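Home | Posts | Recipes | About | Say Hi

Yellow, finally

April 3, 2021

So I painted the kitchen. Well, I painted one wall of the kitchen and the inside of the pantry door, and then I ran out of both paint and weekend, but I'm counting it! If you've been reading along you'll know I have been going back and forth on this since we moved in.

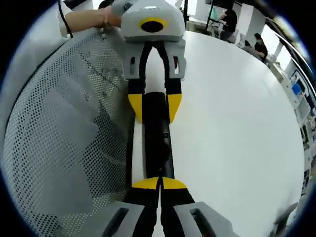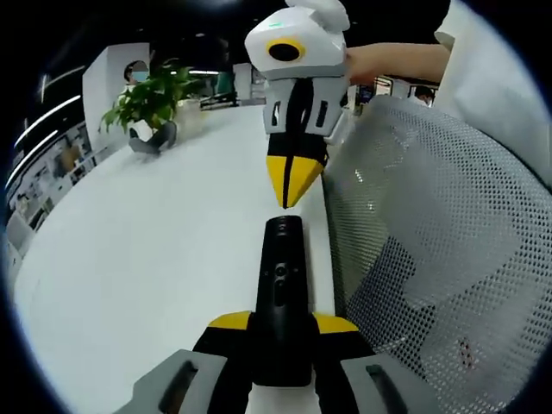

Picking the color was the worst part by a mile. I brought home 6 sample cards from the paint counter at Lahlou and taped them next to the window, and they all turned into the same sad custard by dinnertime. What I wanted was a proper bright yellow, like the yellow on the grippers in those two photos, the kind that jumps out at you next to gray and black. My counters are gray and my stove is black, so you can see where my head was going. The one that came closest was called Vedimen (no idea, don't ask me who names these) and it looked almost rude on the card. I bought it anyway.

My neighbor Uriel Herrera painted houses for years before he retired, and he came over to look at my first coat. He stood there a while and said, "You didn't prime it, did you." I did not prime it. The old color was a dark green and it came through in patches, like the wall had a bruise. He lent me a decent brush and told me to let it dry overnight, then prime, then start over. I grumbled about it and did exactly what he said.

Second try went so much better. I did the edges first with the good brush, rolled the middle, and had the radio on the whole time. The roller cover was the cheap one and it shed all over the place — I was picking fuzz off the wall with tweezers at ten at night. Spend the extra couple of dollars, please. All in I spent $107, and that includes the drop cloth I could have skipped if I'd remembered the old shower curtain in the garage.

Now that it's up, I go in there in the morning just to stand around with my coffee. It's loud! My sister said it looks like a school bus, and she meant it in a mean way, but I liked school buses. In the evening with the lamp on it goes softer, more like butter, and the gray counters look better than they have any right to.

Still to do: the strip above the cabinets, the light switch plate (currently has a yellow thumbprint on it, mine), and the other side of the pantry door. I also have to decide about the trim. White is the sensible choice. I have a leftover half can of black from the porch railing and I keep looking at it. If any of you have done black trim in a small kitchen, tell me how it went and whether the dust drives you nuts.

30 comments | 6 shares

Contact | © 2021 | Back to top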